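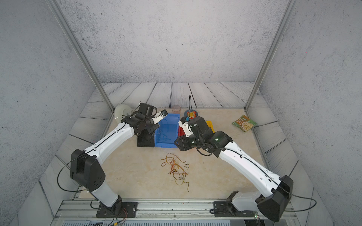
Both arms over the table, wires in a pile in front of the blue bin.

I said I would write up the frozen camera problem once I understood it. I understand most of it now, so I'm posting what I have.

The job on this table is sorting wire. Loose wires go down in a heap, two arms pick them apart, and each color goes to a bin. We call the setup Moon. The control software is Skasitz, which Khải Bạch and I have been patching since spring, and the logging goes through a small tool called Flerent. Each arm has its own camera up by the gripper, plus there is one fixed view of the whole table.

On run 348 the right arm closed on nothing, lifted, moved over to the bins, opened, and went back for more. It did this over and over. Then it came down too far to one side and pressed a fingertip into the tabletop hard enough that I heard the joint motor start to whine from across the room. I hit the stop. No damage to the gripper that I could find, and a small mark on the table.

My first guess was the wires. They are a pain to pick up. They spring open when you let go of them, and a grasp that looks good from above can slide right off. So I spent most of an afternoon looking at grasp heights, which was the wrong place to look.
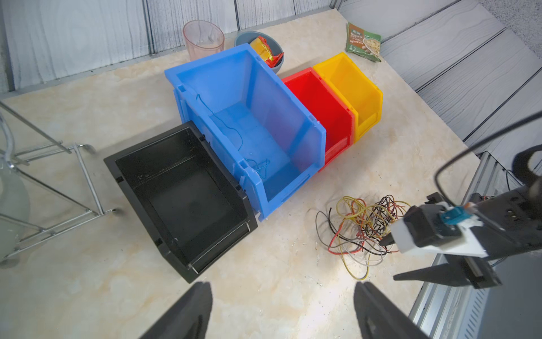 2 min read

Khải found it by playing back the wrist video next to the joint log. The joints were moving and the picture wasn't. The right wrist camera had stopped sending new images partway through the run, and Skasitz kept handing the last good one to the planner as if it had just arrived. The arm was reaching for a wire that it had already moved. From its point of view that wire was always there and always in the same spot.

There were two faults, one on top of the other.

The first was the cable. Each wrist camera cable has to have enough slack for the wrist to turn, and the slack on the right one was pulling sideways on the connector at one end of the turn. With the arm powered down I could make the picture drop out by rotating the wrist by hand to that position and nudging the plug. It came back when I let go, so a quick look before a run never caught it.

The second was ours. Skasitz stamped images when it read them out of the buffer, and it should have used the time they were captured. A stale image got a fresh time every cycle. Flerent logged those times and showed a perfectly healthy camera. I wrote that part of the code last year and I remember thinking it was good enough for now.

What bothers me is the press into the table. An arm that fails to pick up a wire is only a nuisance. An arm that pushes down with confidence on old information is a safety matter, and I often have my hands near that table between runs, putting wires back in a heap.

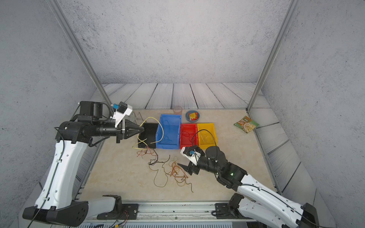

Wires spread across the table, with the left gripper at the thick yellow cable.

Changes so far:

The capture time now travels with the image all the way through. If an image is too old, both arms stop where they are and wait for a person. I made it both – the arms share the space over the bins, and I don't want one carrying on around the other.

The force limit on downward moves is lower. This costs us some grasps on wires lying flat, and I'm fine with that.

Flerent now compares each wrist image with the one before it. If the arm has moved and the picture hasn't changed at all, it raises an error.

I also rerouted the right camera cable and tied it down closer to the plug. I tested it by swinging the wrist through its full range while watching the feed, and it held. I haven't touched the left one yet. It has never dropped out, but it's the same plug and I don't trust it. Zoltov sells a locking version that should fit the same bracket, and I have two on order.

One thing is still open. After a stop, the restart sends both arms home, and home for the left arm passes low over the bins. If the gripper is still holding a wire it drags it along. Khải wants a release step before the move. I'd like the arm to go straight up first and then release, but a long wire can be hooked on something at that point. We'll try his way this week.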